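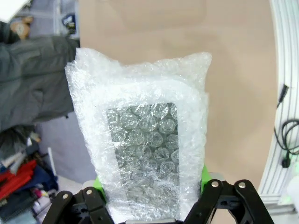

Search this site
Enter keywords
Go

Packing and Padding: A Gallery from the Nidunwood Collections Move

The Nidunwood Museum of Domestic Life is transferring its small-object holdings from the Clulline Street building to the new store at Oddsson Hall. The transfer covers 581 catalogued items, most of them ceramics, glass, toys and household goods of modest size. Packing began in December under the direction of Sioned Gronow, Head of Collections Care, and will continue until the Clulline Street shelves have been cleared.

This gallery presents views of the packing work together with notes on the materials in use. It is intended for members of the museum, for lenders whose objects are included in the move, and for colleagues at other institutions who are planning similar projects. Further views will be added as each stage is completed.

Wrapping materials

Bubble wrap is used in two forms. Flat sheet is cut to length for plates, frames and other objects with a regular outline. Ready-made bags are preferred for smaller pieces, which can be lowered in from the top and the open end folded over. Bags are kept after unpacking and used again where the plastic remains sound. Any bag with a split seam or flattened cells is set aside for use as filling.

No wrap is placed directly against a painted, gilded or lacquered surface. Such objects receive a first layer of acid-free tissue, and the bubbles face outward. Adhesive tape is applied to the wrap only - never to the object or to its label.

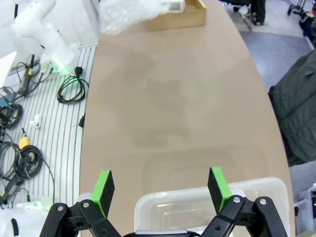 Containers are assigned according to the weight and fragility of the contents. Low trays serve for items that will travel a short distance within the building, while lidded crates are reserved for the road. The packing table holds a cardboard tray with low sides and a small white box, and nearer the front a clear plastic container with rounded corners. Clear containers are favored for sorting, as staff can check the contents without lifting them out. The long tabletop allows objects to be moved from one stage to the next with very little handling.

Labeling and records

Each packed item carries its catalog number on a card tied to the outside of the wrapping. The same number is entered in the packing register, with the crate number and the initials of the person who closed the crate. Emlyn Rosser maintains the register and reconciles it with the catalog at the end of every working day. No crate may leave the building before this check has been completed.

Crates are limited to 30 items each and are stacked no more than two high. Transport is provided by Zurnero, whose vehicles are loaded at the rear entrance from 6 a.m. on Sunday, when the street is quiet.

Inquiries

Lenders who wish to be present when their objects are packed should write to Adi Tjoa, Registrar, giving the loan number and a daytime telephone number. Requests for reproduction of the views in this gallery should be addressed to the Publications Office.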